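About Gasterska

Gasterska is a language school in Trarerton. We teach small groups and single learners, in our own classrooms and at workplaces in the town. Most of our students are adults who work during the day, so the larger part of our timetable runs in the evening.

What we teach

We offer English for newcomers, Spanish, Polish and Thai. English is our biggest department. Thai is the smallest, and it runs as a single class at beginner level with a second class added when enough students move up. Each course follows a printed workbook written by our own teachers. The workbook is included in the course fee and is yours to keep.

Classes meet two evenings a week. A full course lasts one term. New students take a short placement interview before they sign up. The interview is free and does not commit you to a course. If you are placed in a group that turns out to be too easy or too hard, you can change groups during the first four lessons at no cost.

Our rooms

The school has four classrooms, two on each floor. The two larger rooms are named Inthanon and Kesa and are used for group courses. The smaller rooms are used for interviews, exam practice and private lessons. There is an elevator next to the main entrance, and both floors have an accessible restroom. Street parking is free after business hours.

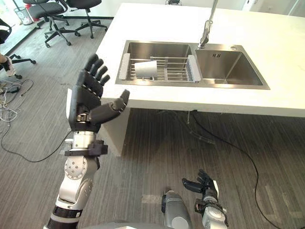 Library

Our lending library holds nearly 3000 books, including 1000 easy readers sorted by level. Any enrolled student may borrow from it. Loans are for one month and can be renewed at the front desk. Audio recordings for the workbooks can be borrowed in the same way. Please do not write in library books, even in pencil.

Courses for employers

We also teach at the workplace. Lessons can be planned before or after a shift, and the content is adjusted to the job: safety instructions, phone calls, email, or talking with customers. Employers receive an attendance record at the end of each month. Test results are given to the student only.

Enrollment

Registration for the fall term opens in August. Forms are available at the front desk or can be sent to you by mail. A deposit holds your place and is taken off the course fee. Returning students do not need a new interview unless they have been away for more than two terms.

Page last updated 2020-05-29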